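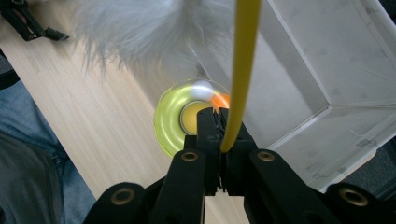
Prelska, July

Tumisik is a vocal and instrumental ensemble formed in the river town of Prelska. The group performs wedding songs, rowing songs and dance tunes from the surrounding valley, most of them in the local dialect. It has released three studio albums and is best known for its recording of the harvest song cycle Cirnov.

Background

The ensemble began as an evening singing class at the Prelska music school. Students were taught a small number of valley songs by ear as training for part singing, and several of them kept meeting after the course ended. The first concerts were given in the school hall under the name Prelska Evening Choir. The name Tumisik, a dialect word for the low drone voice in a three-part song, was adopted before the group's first tour.

In its early period the ensemble was made up only of singers. Instruments were added one at a time, starting with a hand drum and a bowed lute. A reed pipe was used in concerts for several seasons but does not appear on any of the albums.

Musical style

Most of the repertoire is sung in three parts. The top voice carries the text, the middle voice follows it a third or a fourth below, and the drone holds one or two notes on an open vowel. Songs often begin with a single voice, and the others enter at the end of the first line. Verses are short and the refrain may be repeated as many times as the lead singer wants, so the same song can last two minutes at one concert and seven at another.

Tuning follows older valley practice. The third degree of the scale is sung slightly lower than on a piano, which gives the slower songs a sound that some reviewers have called dark. When the ensemble has played with orchestras, the bowed lute has been left out or retuned.

The lyrics are mostly in the Prelska dialect. A smaller number are in the upland dialect, which differs in its vowels and in many words for farm work. Printed translations are given out at concerts outside the valley.

Recordings

The first album, Songs from the Lower Bank, was recorded in a chapel with two microphones and no overdubs. It was sold at concerts and by mail, and the original pressing of 1138 copies sold out. A later reissue added two songs from the same sessions and corrected the order of the tracks on the second side.

Cirnov, the second album, is a cycle of songs for the harvest, arranged in the order in which they were once sung during a working day. It opens with a call to the field and closes with a song for the walk home. The sixth track, a mowing song with hand drum, was used as the theme of a regional radio program and became the group's most requested piece.

The third album was issued on the Gavalas label and is also titled Gavalas. It includes the ensemble's only recordings with guest musicians, on accordion and double bass. Opinion among listeners was divided. Some welcomed the fuller sound, while others felt that the bass covered the drone voice. The ensemble returned to its smaller lineup for the concerts that followed.

Performances

Tumisik has appeared mainly at folk festivals, in churches and in small theaters. Its longest tour covered 34 towns, with a different opening song in each. The singers normally stand in a half circle without individual microphones, and the drone voices are placed in the middle.

The group also gives open rehearsals at the music school, where members of the audience are taught a refrain and asked to join in. Two of the current singers first came to the ensemble through these rehearsals.

Songbook

A songbook prepared by the ensemble contains 136 songs with melody, text and a note on where each version was learned. Only the top and middle voices are written out. The drone is marked with a letter above the staff, as valley singers usually choose its pitch to suit the room. Songs known in more than one version are printed side by side. The book has been used in schools in Prelska and by several amateur choirs.

Discography

Songs from the Lower Bank
Cirnov
Gavalas

Related articles

Drone singing
Harvest songs
Music of the Prelska valley
Bowed lute
Three-part singing
Gavalas (record label)

Last updated: July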